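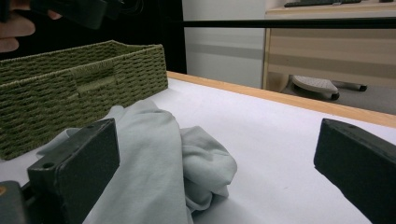
I've been swapping fingers on the Plulach hand grippers again, and this pair is my favourite so far! They're the chunky ones, 34 mm across, and Manouchehr Esfahani talked me into them after I'd moaned about the thin Trarkik set all through July. Laundry is the test I care about, so it's a crumpled cloth on a white table with the woven basket behind it, and a wide gap between the fingers to begin with.

The thin set was lovely for edges but it twisted (a lot) once there was any weight in the fabric. With the thick ones I logged 100 tries and dropped only 10, which made me grin.

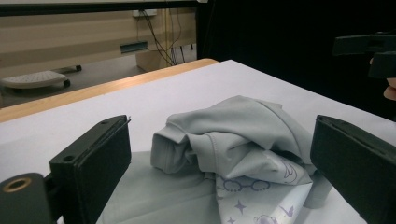 Trigger feel matters as well. The Bjarnason spring is softer, and my hand was still happy after an hour, but I do miss the firm click of the old one.

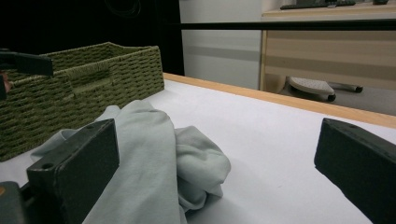
Next up is the camera. I want to try the Zedia lens, mostly for the wider view. I can already see both fingers and the handle in the basket's long side, but the basket runs out of view on the left, and I'd like all of it in there.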